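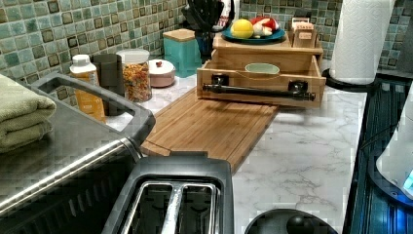

Eldana Jemal
I'd leave the tiles alone and sort the worktop out first. Green mosaic is easy enough to live with. What makes a small kitchen hard work is having nowhere to put a chopping board down.

larkinley_tom
Agree with Eldana. How much clear worktop do you have in total, and is it all on the one side?

Endang Ngui
Original poster back again. It's all on one run, 2950 mm wall to wall including the hob. The worktop is the white marble pattern one and it's staying. My question was really whether to retile or not, as I've had a quote of 910 for taking the mosaic off, making good and putting up plain white. That doesn't include the tiles.

Pelham
910 without tiles is not cheap for one wall. Did they say what's behind it? If it's plasterboard you may lose the board when the mosaic comes off, and then you're paying for that as well.

Endang Ngui
They said they wouldn't know until they started.

Pelham
Then get that in writing before you agree to anything. We had the same and it went up by half again.

Eldana Jemal
You've got teal and sage in there already with the plate and the towel, so someone in the house likes green. I'd clean the grout and spend the money on a shelf.

Endang Ngui
I do like green. It's the little brown squares in the middle of the tiles I'm not sure of. My sister says they look like a swimming baths.

mossgate
I have nearly the same pattern and the brown bits are what stop it looking like a swimming baths. Each to their own.

larkinley_tom
Back to the worktop. Do you use the toaster every day? Ours went in a cupboard and we got a good stretch back.

Endang Ngui
Every day, twice. It's not going in a cupboard.

larkinley_tom
Fair enough. Could the wooden organiser go up on the wall then? The board is partly underneath it, so you must be sliding it out each time you want to cut something.

Endang Ngui
I don't mind sliding it out. The organiser was a Karlow one from the market and it has the towel bar across the drawer, which I would miss. Also I am not drilling into mosaic.

Pelham
You can drill mosaic. Masking tape, a tile bit, low speed, no hammer action. Go through the grout line if the fixings allow it.

mossgate
I'd disagree with going through the grout on tiles that small. Mine chipped on both sides of the hole. Middle of a tile was better.

Pelham
Never had that happen, but I've mostly done bigger tiles, so perhaps you're right on this one.

Sundaram
Has anyone used tile paint on mosaic? I did mine in October two years ago, in a rented flat, with the landlord's permission. It held up well apart from near the hob, where it started lifting. If Endang only wants the brown squares gone it might be worth a go with a small brush.

Eldana Jemal
Please don't paint every brown square by hand. You will be there until Christmas.

Sundaram
I did 13 rows. It took two evenings with the radio on. It's not that bad.

larkinley_tom
Painting next to the hob is asking for trouble whatever brand you buy. If you must, stop well short of it.

Endang Ngui
I wouldn't have the patience. What about grout then? It's gone a bit grey in places and I've tried bicarb.

mossgate
Grout pen. Starnent do one, others are available. Scrub with a stiff brush and washing-up liquid first, let it dry overnight, then do the lines and wipe the tiles as you go. With small squares you get through a lot of pen, so buy two or three.

Pelham
Pens are a waste of time on mosaic. Rake out the worst and regrout it. A tub costs very little and it lasts.

mossgate
Raking out mosaic grout is a weekend of your life. The pen has done me three years.

Eldana Jemal
Try the pen on a patch behind the organiser. If it's no good you won't see it.

Endang Ngui
That sounds sensible. I'll get one pen and do a patch. For what it's worth I rang a second tiler this morning and he said 2000 all in with tiles, so I think the mosaic is safe for now.

Pelham
2000? Definitely buy the pen.

larkinley_tom
Does the lemon and garlic plate stay there, by the way? Garlic keeps better somewhere darker.

Endang Ngui
It stays there. It gets used up quickly enough.

Sundaram
Let us know how the patch comes out, and which shade you went for. I found the white far too bright and had to go over it with the ivory.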